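I have been selling notecards from home since July, and most of my evenings go to packing. The cards come from a printer in Urkach in flat gray boxes, and a plain gray box looks a bit sad when somebody opens the mail. So I wrap each one.

The paper is cream with a faint leaf pattern. I bought 40 sheets to start with, and Aoife Mac an tSaoi, who sells soap at the Sirkville market, told me I should have gone for 100 and saved on shipping. She was right. I ran out on a Monday night with two orders left to do.

My first few were bad. I cut the sheets too big and ended up with a fat lump of paper at each end. Now I lay the box on the sheet, fold one long side over, and mark where it lands before I cut anything. The tape goes on last — a short piece, underneath. 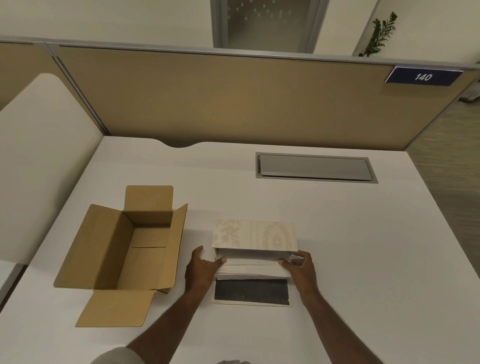 The ends still take me the longest. I press the sides in first, run a thumb along each crease, and then bring the flap down. If the crease is soft, the flap pops back up while I'm reaching for the tape. I set up the shipping carton before I start wrapping, so the finished box can go straight in and doesn't get scuffed on the desk.

Nahom Gudeta asked if I would do ribbon too. I tried it on one order and the bow got squashed flat under the carton flaps, so for now it's just paper. The next batch of cards is due next week.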